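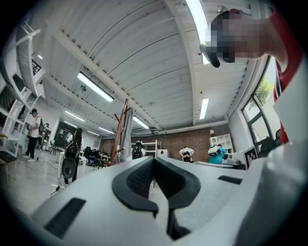 Overhead first, floor second

Mpho Tshabalala fits out small shared workrooms for Hirstead, and she begins every survey with the ceiling. "People send me a floor plan and ask where the shelves go," she says. "I ask for the ceiling. It tells me where the light lands, and the light tells me where the shelves go."

The room at Grultgate has a white corrugated ceiling with long white beams and fluorescent fixtures set at different points across it. Tshabalala treats a ceiling of this type as fixed. Moving a fixture means an electrician, a permit check and a repaint, and on a small budget she would spend the money on storage.

Ribbed surfaces have one drawback, which is dust. She specifies a dry wipe along the ribs every May, done before the shelves are cleaned. "If you do the shelves first, you do them twice."

The tall white shelving unit stands at the side of the room and has open compartments. Doors were considered and dropped. A hinged door needs a clear arc in front of it, and people coming in with backpacks tend to stop exactly there. Her standard compartment depth is 300 millimeters. Anything deeper collects a second row of items, and the back row is forgotten.

Her loading rules are short. Heavy items go at knee height or lower. Items used daily go between the hip and the shoulder. The top compartments take spare stock, labeled on the front face with the date it was put there. She will not allow a compartment marked "miscellaneous."

Asked about color, she is brief. White shelving against a white wall shows dirt early, and she counts that as an advantage. It also returns some light to the lower compartments, where labels are hardest to read.

Her survey form for the room lists 113 loose items that had no assigned place. Cables and outerwear made up most of them. The cables went into compartments. The outerwear needed something else.
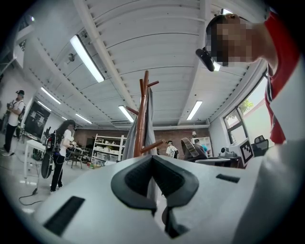

The coat rack

Jade Cheetham, who handles furniture for the same team, chose a freestanding wooden rack with a tall central pole and short angled pegs near the top and the middle.

"Wall hooks are cheaper," Cheetham says. "They also fix your layout. A pole can move when the tables move."

She checks two things on a rack of this kind: whether the pole turns in its base, and whether the pegs are tight. A loose peg is removed, cleaned and reglued. Long garments belong on the upper pegs so the hem stays off the floor, and the load should be spread around the pole. With all the weight on one side, she says, the joint at the base starts to work loose within roughly 16 months.

The next inspection covers the base joint and the shelf labels.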